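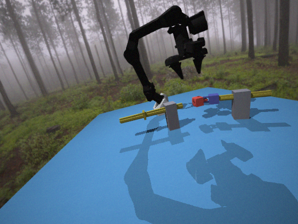 Gillska completes set-up of simulated training cell for shaft coupling

Saturday, April 9, 2022

The automation institute Gillska has completed the set-up of its simulated robot cell for the coupling exercise used by the Temis training programme. The work covered the position of the arm, the layout of the two rods and their supports, and the overhead view by which trainees and technical staff check the cell before each run.

The cell was prepared under the direction of Henk Verschueren, head of the institute's maintenance section, with Ruben Nijs responsible for the virtual model. It exists only in software. Gillska holds a physical cell of the same kind at its Skornis site, where time on the machine is shared with other courses, and the simulated version allows the greater part of the set-up training to take place without drawing on those hours.

In the exercise, two yellow rods are carried on grey supports above a blue work surface, with a red cube and a purple one between them. Trainees are asked to bring the parts into line and to join them with the two-finger gripper. The programme places equal weight on the task itself and on the state in which the cell is left for the next user.

"The set-up is where most of the time goes, in the simulation as on the shop floor," said Mr Verschueren. "If a support stands a few millimetres out of place, the arm will carry out its programme faithfully and still miss the part. We want trainees to look for that first, before they touch the settings of the gripper."

The institute has laid down a fixed order of checks. The base of the arm is compared with its recorded position, after which the joints are moved one at a time through their working range. The gripper is then opened and closed without a load. Only when these steps have been entered in the log may the rods and cubes be released for use. A trainee who finds a fault is required to stop, record the joint or part concerned and restore the last approved layout.

Checks on the layout are made from above as well as from the side. The overhead view is used to confirm the direction of each rod and the distance between the cubes — two points that are difficult to judge from beside the arm.
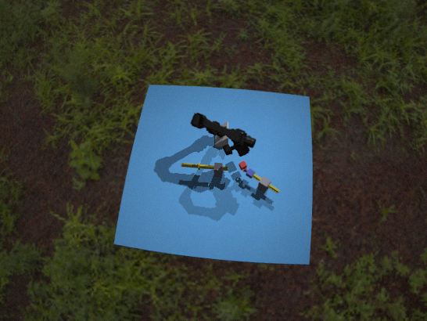
The cell from overhead, with the gripper above the two rods and their grey supports.

The surroundings of the work surface form part of the model. Gillska has prepared several settings with different ground, background and light, among them the forest setting, and the same task is run in each of them. According to Mr Nijs, this helps the team to find faults in the recognition of parts that would stay hidden if the cell were always shown against one plain background.

"Shadows gave us the most work," he said. "The arm throws a large one over the surface, and at certain angles it reaches the parts. We decided to leave the shadows in and to correct the way the parts are recognised. A trainee will meet the same difficulty under ordinary workshop lamps."

A total of 2687 trial runs were recorded during the set-up period. The records were passed to Van Wijk, the engineering firm which advises the institute on maintenance, and were used to revise the limits set for the wrist and the gripper fingers. The firm also recommended that the position of the base be checked again after every 75 runs, and this has been taken over into the written procedure.

The procedure further provides for a full review of the model after every 600 runs. On that occasion the simulated joints are compared with the readings taken from the physical arm at Skornis, and any difference is corrected in the model. Responsibility for the review rests with the maintenance section. Changes to the layout may be proposed by teaching staff but require the approval of Mr Verschueren before they are put into use.

The first group to work with the cell consists of 28 trainees, who will begin later in April. Each will complete the checks under supervision before being given access to the exercise on his or her own account. Trainees who have already passed the written part of the maintenance course need not take it again.

The written procedure and the form for reporting faults are available from the maintenance section at Gillska. Partner schools in the Temis programme that wish to use the cell should apply through their own course coordinator.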